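Table wiping

Table wiping is the everyday household task of removing crumbs, spills, dust and stains from the top of a table, usually with a cloth, a sponge or a piece of paper. It is one of the first chores many children are given, and one that most of us go on doing, several times a day, for the rest of our lives. It is generally counted as part of tidying up after a meal, although desks, workbenches and craft tables need it every bit as much.

Method

The usual order is dry first and wet second. Loose bits such as crumbs, pencil shavings or potting soil are gathered with a dry tissue or a small brush and dropped into a basket or bin – a wet cloth at this stage tends to turn them into a paste, as anyone who has tried it with cocoa powder will know. The surface is then wiped with a damp cloth and a drop of dish soap, working from the far side towards the body, and finished with a dry towel.

Older stains ask for a bit more patience. Tea, coffee and gravy will often lift if a warm, damp cloth is left lying on them for 5 minutes or so before wiping. Baking soda mixed with a little water is a long-standing favourite for marks that refuse to budge, though it should be rubbed gently on glossy finishes, which can lose their shine.

Surfaces

White and other pale tabletops show every speck, and some people like them for exactly that reason. Dark tops are more forgiving of stains but show dust and streaks in afternoon light. Unsealed wood needs the most care, as water left standing on it can leave pale rings or raise the grain. The colour of the cloth matters too: a new red or navy one may bleed a little dye the first few times it is used.

The waste basket

A small basket kept under or beside the table saves a good deal of walking back and forth. Mesh and wicker baskets suit dry paper and tissues very well, but they are a poor home for anything damp or crumbly unless they are lined with a bag. 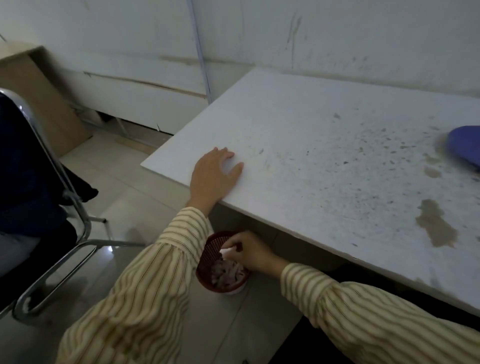
Crumpled paper going into a mesh waste basket under a stained white table

Regional customs

In the village of Clotley, the long tables in the hall are still wiped down with cold tea after the November supper, a habit said to bring up the colour of the wood. Visitors are warmly encouraged to take a cloth and join in.

See also

Dishcloth
Spring cleaning
Waste basket

Last edited 25 Oct 2018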